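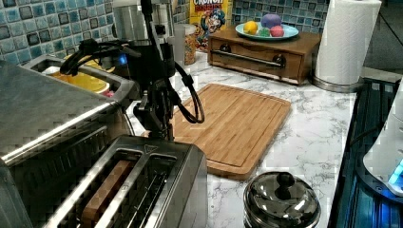 Subject: Re: [hillrelay] Andholm Round, who wants which leg?
From: Ridwan Oei
To: hillrelay list

Hi all, and thanks Selvaraj for getting this going so early! Your message is copied at the bottom for anyone who joined since.

I've done the Andholm Round three times now (twice for Katberg, once as a last-minute body for Werkiner when their leg six runner went over on his ankle in the car park) and I think it's the best day out in the whole fixture list. So yes, put me down, any leg, and I'll try to answer the questions as I go.

How hard is it really?

The total is 60 kilometres with 2,466 metres of climb, shared between nine runners, so it looks gentle on paper. It isn't shared evenly though. Legs two, five and six have most of the climbing, and leg five on its own is a proper fell race with a stile every few minutes. Leg one is fast and crowded, with everyone trying to get to the first gate before the queue forms. Leg eight is the one people forget about: nearly flat, all on the old railway, and absolutely brutal if you set off at the speed your legs suggest. I did it the first year and was overtaken by a man eating a flapjack.

If you're new to hills I'd go for three or seven. Both are mostly good track with one climb that you're allowed to walk (everybody walks it, including the quick ones), and both finish downhill into a village so you get a cheer.

Navigation

Not marked, apart from tape across the two fields at Sepp where the farmer would like us kept to the edge. The rest is map and compass, and you do need to have looked at your leg beforehand. The place teams lose time is the top of leg six, where the path splits by a ruined wall and the obvious branch is the wrong one. Go right, through the bog. It does look like a mistake. Katberg lost 9 minutes there in my first year and we were in fourth at the time, I still think about it!

I'm very happy to walk round legs five and six with anybody who fancies it before Christmas. It makes a lovely Sunday, and there's a bus back from Sepp at ten past three.

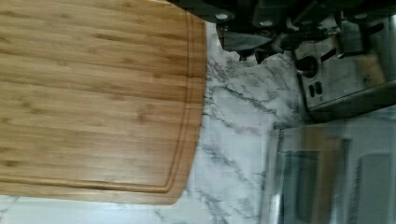

Handovers

Selvaraj asked whether you have to touch hands or pass something. It's a baton, or in practice a bit of dowel with the team number burnt into it, and it has to be handed over inside the pen. Stand in the pen with your jacket OFF. I know it's freezing. Every year somebody is still wrestling with a zip while their teammate stands there waving the stick at them.

There's also a cut-off at the end of leg four. If your runner isn't in by half past twelve, leg five goes off in a mass start and the times get added up afterwards. No shame in that at all, and the mass start is great fun.

Second team

Please can we do this! There were 40 teams last time and the organisers said they could take a few more. We had twelve people at Tuesday's session, plus those who only come out in summer and could surely be talked round. A second team doesn't have to be quick. Werkiner put in a B team in August for the short version, mixed ages, and they had a far better afternoon than their A team did.

My first go at an order for the A team would have Selvaraj on five, as he's climbing so well at the moment, and I'd take six because I know about the wall. Everything else is open. Shout if you've a strong feeling about any of it.

Kit, quickly: full waterproofs, hat, gloves, whistle, map, compass. They do check, and they check at the finish too.

See you Tuesday,
Ridwan

----- Original message -----
From: Selvaraj Gunawardena
Sent: Saturday, November 9, 2024
Subject: [hillrelay] Andholm Round, who wants which leg?

Evening everyone,

Entries for the Andholm Round open soon and I'd like us to have a full team in on the first day. Could you reply with whether you're free, and which legs you'd prefer or would rather avoid?

A few things I don't know, having only ever watched: is the route marked, which legs suit people who haven't done much on the hills, and how does the handover work? Do you touch hands or carry something? Ridwan, I suspect you're the one to ask.

Also, are there enough of us for two teams or is that greedy?

Selvaraj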